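Durville Player's Guide: Moving Your Save
By Svenja Lammers, July
Print | E-mail

Durville says moving a village to a new console is painless. Keep your old save anyway.
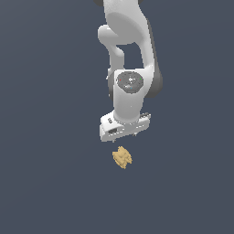 2 min read

1. Update the game on both consoles. The menu may claim you're current — check again.
2. Talk to Drollow at the dock and choose "Pack up." He asks twice.

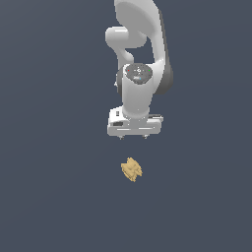

3. Write down the 15-digit code. The game promises to e-mail it. Mine never came.

CAUTION: The code runs out after 30 minutes. The on-screen timer isn't much use, as it stops whenever you open a menu. 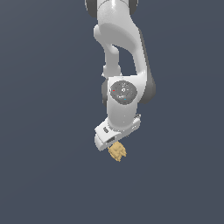
Fig. 3. Arm holding a small object.

4. On the new console, pick "Returning villager" and enter the code.

NOTE: Furniture in storage is supposed to come along. Count on losing anything past slot 151.

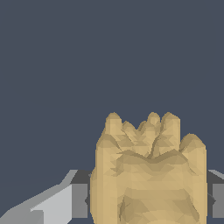
Deisy Chávez writes that her storage came through whole, but her turnip prices were reset and Fillow no longer knew her name.

5. Walk the village before you erase the old save. Check the museum first.

Shares: 30 | Comments: 2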